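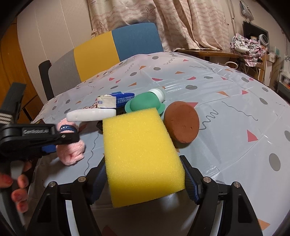 4 min read

12/10/2018

OK so the table. I said I'd do it last weekend and then I didn't, and Halima is coming to stay for 9 nights and she needs somewhere to put a laptop and a coffee, so tonight was the night. Quick post because I still have to do the floor.

Rule for this evening was everything on the table gets picked up once and goes somewhere. Home, trash, or the bag for Citlali's swap. No "I'll decide tomorrow" pile. I have a tomorrow pile from August. It's behind the bedroom door.

First thing, the big yellow sponge. I know some of you have opinions on these. Felista says they're for washing cars and she's right, that is what the packaging said, but I've used the big ones on the kitchen table and the bath for years and I'm not going back to the little green-backed ones. Those get gross in a week and you have to go over everything forty times. A big one you do the whole table in a few swipes, rinse, squeeze, stand it up on its end so it dries. Don't leave it flat in the sink. Mine used to go sour in days when I left it flat.

I paid 2 dollars for it at Mussa, the one by the bus station, they keep them in the bin near the register. Sarico had the same sort of thing for nearly double.

Next, pink fuzzy thing with the navy band around it. REY, it says, the part I can read from here. This has been on the table since I unpacked the Wodcombe box and I keep moving it from one end to the other to eat my dinner. It's soft and it collects every crumb in the apartment. There's a little reddish mark on the bottom part too that I only noticed tonight. Jam? Lipstick? Tried dish soap on a corner of a damp cloth, dabbed, it got a bit lighter, will try again in the morning. Felista swears by cold water and plain bar soap for anything red so maybe that. Not putting it in the dryer whatever happens, I did that with a fleece throw once and it came out like a doormat.

Keeping it. I know. It's going on the shelf in the spare room and Halima can throw it at me if she doesn't want it there.

Blue and white packet – snack drawer. Why was it even out. The snack drawer is 2 steps away from the table and I still put things down on the table, every single time, it's like my hand just opens when I get there.

Brown and white twisty bit – trash. I thought about it for way too long. I have a jar of bits like that already, string and ends of cord and ribbon off boxes, and I don't think I've taken one thing out of the jar since I started it. Maybe the jar goes next. Hamisi would be thriled, he has been after that jar for his seedlings.

The long white thing goes back in the cupboard with the rest of the white things. I'm running low on cupboard. Different post.

Then the actual wiping. Warm water, a squirt of dish soap, less than you think, wring the sponge out hard. Go along the grain if your table has one. I do the middle last because that's where my elbows go and by then the crumbs have all been chased to one side. Then a dry towel straight after or it streaks, and I hate the streaks more than I hate the crumbs. There was a ring from a mug that took three goes. Used to have a spray for that, Zelta, lemon one, but it made my eyes run and the sponge does it fine if you lean on it.

Whole thing took 64 minutes, which is silly for one table, but that's including a phone call from Zuleica about the parking and me eating two crackers standing up.

Still to do before Halima gets here: floor, spare room shelf, sheets, find the other pillow, move the bike out of the hall, something about the bathroom light that buzzes. Also buy milk. Also the pile behind the door but lets be real.

If anyone has a trick for red marks on fluffy stuff that isn't bleach, leave it in the comments, I'd like to get it before it sets any more than it has. And Citlali, swap bag is half full, I'll bring it Sunday, there's a nice gray scarf in there so get to it before your sister does.

OK floor now.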